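Stage and electrics check, Tadthorpe Hall
Act: Ukik (four-piece, support from Gulyás)
Checked by: Margit Vörös
Date: Nov 12, 2022

This site uses cookies to remember your settings. Accept / Manage

1. Mains supply to stage – PASS. Trip switch tested at the board.
2. Extension leads – FAIL. One 50 m drum still part wound and feeding the bass amp. Unwind fully before soundcheck.
3. Speaker stands – PASS. Pins in, legs spread. Load 7 kg under the limit.
4. Lighting bar – PASS WITH COMMENT. Safety bonds on all lamps, but the one at stage left is too long. Shorten it.
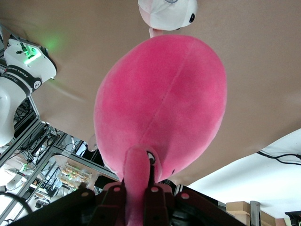 5. Cable runs – PASS WITH COMMENT. Taped down across the front. The run to the mixing desk crosses the side door and needs a rubber ramp.
6. Capacity – 200 standing. Door staff have the clicker.
7. Fire exits – FAIL at first visit. Flight cases stacked by the rear exit. Moved by the band, checked again, now clear.
8. Sound level – limiter set by Clernance in June, seal intact. Drummer asked for it to be raised. Refused.
9. Haze machine – not to be used until the hall confirms which detectors are fitted.

Items 2 and 5 to be signed off before doors.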